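Print this post | E-mail this post

Background swaps and the wrist camera: September numbers
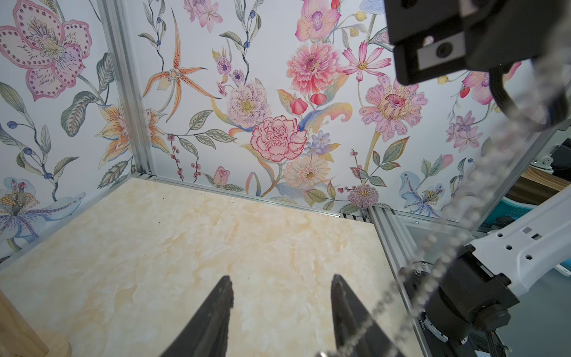 In the last post I said the cell panels were becoming the bottleneck in the pick-and-place work, and several readers asked what I meant. The policy we train (internal name Arnura) sees only RGB from the cameras plus joint positions. It has no depth channel and no segmentation. If every demonstration is collected in front of the same gray panel, the encoder learns the gray panel very well, and performance drops as soon as the cell moves to a room with a different wall.

The usual fix is to augment in software: color jitter, random crops, pasted textures behind a mask. We did that for a long time with a tool called Bellamy, and it helps up to a point. The trouble is at the fingertips. The wrist view has thin dark fingers close to the lens, and the mask edge there is never clean. Pasted backgrounds leave a halo one or two pixels wide, and the network finds it.

So the current setup changes the real background. The enclosure is built from aluminum extrusion, and the walls and floor are printed panels that can be swapped between sessions. The wall patterns are deliberately busy. A large floral print has strong edges at every scale, saturated patches near the size of the objects, and very little repetition within one view. Marble floors do the opposite job, with low contrast and soft gradients that make shadows hard to localize.

The September set has 1074 demonstrations over 23 panel combinations. Each combination pairs one wall print with one floor print. I held out 6 combinations completely, so neither their wall nor their floor appears anywhere in training. The baseline uses the same number of demonstrations, all on plain gray, with Bellamy augmentation at its default strength.

Results, in short. On plain gray the two policies are indistinguishable. On the held-out prints the baseline degrades badly, mostly by closing early. The swapped-panel policy loses a little on approach and almost nothing on the grasp itself. Its remaining failures cluster on the floors with veining, where it sometimes hovers before committing. I suspect the height estimate, as the shadow under the fingers is the main cue in the wrist view and veining interferes with it. I have not tested this directly.

Two caveats. First, the panels were changed in blocks, so print is confounded with time of day for part of the set. The blinds in the lab are poor and the afternoon sessions are warmer in color. I reweighted by session and the ordering of the policies did not change, but the gap narrowed. Second, I trained only 2 seeds per condition. That is thin, and the next run will have more.

The code for the session reweighting is in the Sturkance repository under the analysis folder. The config files still carry the old Dumetti names from before the cell was rebuilt; ignore the prefix. Panel artwork is not included, as the license on the prints does not allow redistribution.

Next on the list is a run with mixed panels, one print on the left wall and another on the back, to see if the number of distinct prints matters more than the number of combinations.

Search this blog: enter keywords Go

Contact | Copyright, all rights reserved | Back to top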